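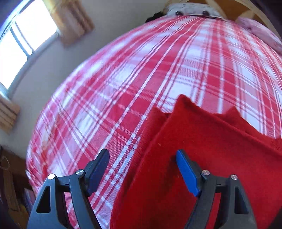
1. Introduction

This report covers the bedroom part of our household textiles project for the second term. Our group looked at how bedding is folded, stored and put away in shared student housing, and whether a simple folding method would save shelf space. The work was done in the Mathias residence, where each bedroom has one bed and one narrow cupboard.

We chose bedding because it takes up more room than anything else students bring with them. A thick blanket or bath towel that is rolled up and pushed onto a shelf can fill the whole width of it. We wanted to know how much of that is the fabric and how much is the way it was put there.

2. Materials

The bed was made up with a red-and-white plaid bedspread. It was left on for the whole trial and used as the folding surface. The pieces to be folded were plain ones in single colours, including a thick solid-red cloth. A deeper red on a red and white check was harder to work with than we expected, as the edges of the cloth were not easy to pick out at a glance. For the second round we added a pale grey blanket from the Junard linen store.

We also used a tape measure, a notebook and the shelf in the cupboard, which is 30 cm deep.

3. Method

Each piece was folded on the bed and not on the floor or desk. The steps were:

Smooth the bedspread with the flat of the hand.
Lay the piece out and pull the corners square.
Fold in half lengthwise, then in half again.
Fold the short ends to the middle.
Close it like a book and press down.
Measure length, width and height, then put it on the shelf.

Height was measured at the thickest point. Pieces that slid open were folded again and the first measurement was thrown out.

We compared this with the usual method in the residence, where the person folds the piece however they like. The earlier measurements for that were taken in February and we used them as they were.

4. Results

The same set of blankets and towels took up 2,475 square centimetres of shelf when folded freely and 1,854 square centimetres with our method. The stack was also more even, so the cupboard door closed without anything having to be pushed back.

Thick fabric did not do as well as thin. With the heavier pieces the top layer tended to lift and leave a ridge near the fold, and pressing it flat only helped for a short time. Fuzzy fabric also picked up lint, and we ended up shaking out most pieces before they went on the shelf.

The bedspread wrinkled during the work, mostly along the side where it hangs toward the floor. We smoothed it between pieces, which added to the time. We did not record that time separately and should have.

5. Problems

The mattress is soft, and a cloth folded on it comes out slightly rounded underneath. We repeated four of the towels on the desk and they measured a little lower. The desk is too small for a blanket, so the bed stayed as the main surface.

Our labels, cut from Ploka card, fell off the fabric and had to be pinned.

6. Further work

The Illisis group has offered us their measurements from the other wing, taken on 26th August. Their shelves are deeper than ours, so the figures will need to be adjusted before the two sets are put together. We would also like to try the method with quilts, which were left out this time.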